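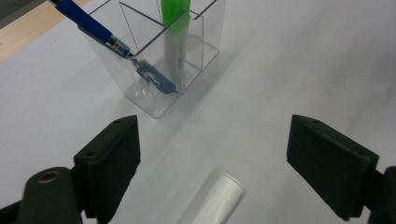 Bulum campaign, where do we go after the ford

plulline_fan
Tue 19 January
ok so game night finally happened again, first since December. we got through turn five of the Bulum scenario and called it. Meng side is stuck at the ford, three units left that can do anything. Question for those who've played it: does the river count as rough going AND an obstacle? Rules say one thing, the QRS says another

Oksana Lytvynenko
Both. Minus on the move, minus in melee. Page with the terrain chart, bottom row.

grognard_pete
nope. only an obstacle if defended. been playing it that way for years

Oksana Lytvynenko
Then you've been playing it wrong for years, Pete. Read the row.

grognard_pete
I read it. "may be treated as". MAY. umpire's call

plulline_fan
so who's umpire if it's 2 players lol

Lurdes Serrano
Dice for it before the game, write it on the roster, done. We did that at Pruneris and it saved a lot of shouting. Also you're crossing in line, arent you? Go in column, take the one bad turn, deploy on the far bank.

plulline_fan
yeah in line. column gets shot to bits tho

Lurdes Serrano
Some. Not as much as sitting in the water for two turns. Put skirmishers over first.

grognard_pete
agree with Lurdes on the skirmishers. still not an obstacle

Oksana Lytvynenko
Column is a gamble if the guns are on the hill. I'd pull back and go round by the mill, costs roughly five turns but the scenario has no clock.

plulline_fan
it does have a clock, night rule

Oksana Lytvynenko
That's optional. Are you using it?

plulline_fan
...we were. might have to ask him. ok trying column wiht skirmishers next session, will post the result

grognard_pete
post the umpire roll too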